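The Chore Is Not the Motion
Opinion
February 10, 2024

Members of our association ask the same question at every regional meeting: when will there be a machine that can do the small jobs in a workshop? They do not mean welding or palletizing, which were settled long ago. They mean sweeping under a bench, sorting a bin of mixed fasteners, folding shop towels and putting the tools away at the end of a shift. The position of this office is that such machines are not ready for general use, and that members should plan their staffing and their budgets on that basis for the present.

This view is not hostile to the technology. In June the Plostcombe training shop gave over a bay to a trial of household and bench tasks, with a two-armed system supplied by Vestus. The trial was supervised by Kálmán Győri, who has run tool rooms for most of his working life and who was asked to judge the machine as he would judge a new hire. Over the course of the trial the system was given 600 attempts at a set of 13 chores. The results were mixed, and the mixture deserves more attention than any single score.

Wiping a flat surface went well. So did moving identical boxes from one shelf to another. Towels were folded to a standard that Mr. Győri called acceptable for a drawer that stays shut. Where the object was stiff, familiar and alone, the machine could be left to its work for long periods.

Matters changed when objects touched one another. A person who reaches into a crowded drawer feels the neighboring items give way and adjusts without thought. The machine relied chiefly on what its cameras showed it, and its own fingers often stood between the camera and the part it needed to see. Staff at the Mészáros repair depot, who watched the trial over two days, remarked that an apprentice learns to put a screwdriver back in its slot in one morning and thereafter does it while talking.

Tool cases therefore make a fair test. Every item has its place, the handles are often the same color, and a shaft that sits slightly high will keep the lid from closing. A member firm that loses one driver from a set has to buy another, and the customer waits. These are ordinary costs, and any claim made for a machine should be measured against them.
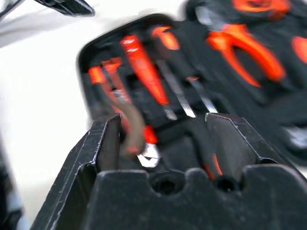
Orange-handled tools in an open black case, between the fingers of the gripper.

Suppliers tend to quote success rates for a single motion. We would ask them to quote the whole chore, including the time a person spends setting up, watching and correcting. A tidying job that requires an attendant has not been automated. The Ostden branch has proposed a simple standard: 100 complete repetitions, in the member's own shop, on the member's own tools, with every intervention recorded. This office supports that proposal and will bring it to the spring meeting.

Until such records exist, members are advised to lease before they buy, to keep trial machines away from customer property, and to continue training young staff in bench order. Firms willing to host a trial may write to the technical desk.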